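Muvombridge Court Residents' Association
Notes from the bathroom access meeting

Last updated: Tuesday, 9:40 a.m.
4 min read
11 shares | 6 comments

Present: Thaddeus Quintanilla (chair), Csaba Csonka, Prys Nicholas, Tsutomu Tanabe from Stutico, and me, Teodor, typing as fast as I could. Apologies from the Mostyn wing, who had a clash with the flu shot clinic.

We got going at 7 p.m., or a few minutes after, once Csaba had found the right key. I've tidied up my notes but left them pretty much in the order people talked, so if we jump around a bit, that's how it went.

Notes from last time

Prys pointed out that I'd written down "grab rails in all units" when what we agreed was grab rails in all ground floor units. She's right and I've fixed it. Sorry, Prys! With that change everybody was happy and Thaddeus signed them.

Tub replacements

This took up most of the evening. We've now had eight households ask for something to be done about getting in and out of the bath – two of them would like the tub gone completely and a level shower put in, and the rest want a tub with a door. Thaddeus read out the list by unit number (no names, which I thought was kind) and asked Tsutomu to talk us through what fits.

Tsutomu had been around all the bathrooms on the east side. The existing tubs are the standard length, so a walk-in model drops into the same space with a filler panel at the tap end. The trouble is the doors. An inward-opening door seals better under the weight of the water, but you need room to get your knees past it, and an outward one wants clear floor that the smaller bathrooms don't have because the toilet is right there. Csaba asked whether the toilet could be moved. It can, and it costs a lot, and we dropped that pretty quickly.

I asked about sitting there while the thing fills and drains, as my aunt had one and she used to take a magazine in with her. Tsutomu said a faster drain helps but our waste pipes are old and narrow, and he wouldn't promise anything until someone had run a proper test on one of them. He'll do that in Csaba's unit, Csaba having kindly (and a bit nervously) offered.

Prices. Thaddeus had a quote from Stutico and another from Billska, and they don't line up very well. Billska leaves out hauling away the old tub and making good the tile, then adds $398 per bathroom for it on the second page. Prys spotted that one. Stutico includes it but charges separately for electrical work if you want the heated seat. Tsutomu offered to step outside while we talked about his own quote, and he did, so the following was said without him.

Prys likes Stutico because they came when they said they would. Csaba would rather go with the cheaper firm and put the difference toward non-slip flooring. I'm somewhere in between. Thaddeus asked that both firms be sent exactly the same list of work and told to price it again, and we all agreed to that. I'm writing the list.

Hot water

Short one. Walk-in tubs use more water than people expect, and the heaters in the smaller units may run out halfway up. Prys wants the heater sizes checked before anybody orders anything. Tsutomu (back in the room by now, with coffee) said a mixing valve should be fitted in every bathroom we touch, so the water can't come out scalding. Agreed, and I've added it to the list.
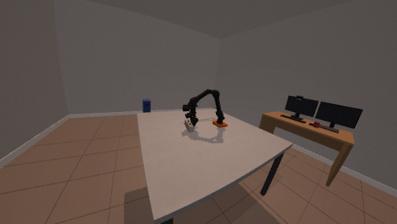 Teodor Bakke
Minutes Secretary

Shower seats and rails

Three hundred dollars is left in the small repairs money, and Csaba proposed spending it on fold-down shower seats for the people who'll be waiting longest. Prys seconded. There was some back and forth over whether to buy the kind that screws to the wall or the kind that just stands there. Wall-mounted is nicer but needs solid backing behind the tile, and we don't know what's back there in half the units. We settled on freestanding for now, with rubber feet, and residents can hand them back when their new bathroom is done.

Prys also mentioned that the rail by the laundry room steps wobbles. Csaba will take his drill down there.

Who's doing what

Teodor – one list of work, sent to both firms.
Tsutomu – drain test at Csaba's.
Prys – heater sizes, starting with the ground floor.
Csaba – the wobbly rail, and shower seats once Thaddeus has released the money.
Thaddeus – a note to the eight households so they know where things stand.

Anything else

Csaba asked if people could stay somewhere else while their bathroom is out of action. Tsutomu reckons on two days without a bath for a straight swap, longer for a level shower because of the floor. Prys has offered her guest bathroom to her neighbors on the same landing.

We wrapped up at 8:35 p.m. Next meeting is in February, same room, and Thaddeus is bringing the new quotes.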